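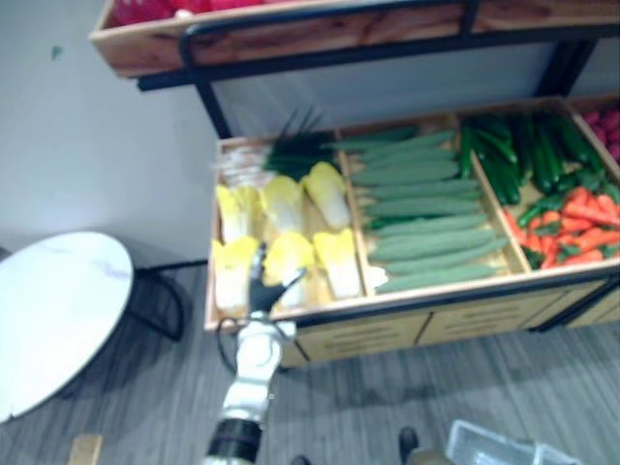

Can the robot choose my vegetables if I am sick at home? One reader sent us this question after our last page, and it is a very good one. The company Flamel wants to offer exactly this. Its new service has the name Priker, and it is made for small shops.

You write a list. The robot in the shop reads it and goes to the vegetables. It has two arms. One hand can take a cabbage, and the other hand can hold the basket.

Why is it difficult?

A cabbage is big and its leaves are soft. If the robot presses too much, the leaves break. If it presses too little, the cabbage falls down. So the robot must practice many times, and for practice Flamel uses imitation vegetables. 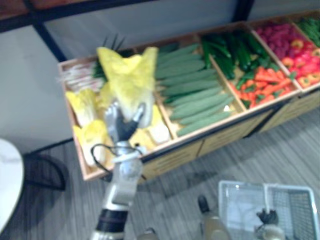

What does the shop pay?

The shop pays Flamel 223 dollars every month. For this price the robot may fill 100 baskets. You, the customer, pay only for your food.

What do we think?

We like that the list is easy to write. We like less that the robot is slow.

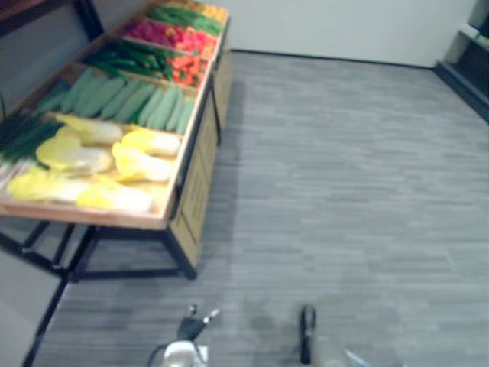

Also it can't tell you yet which carrot is the sweetest. For this you still must ask the person in the shop.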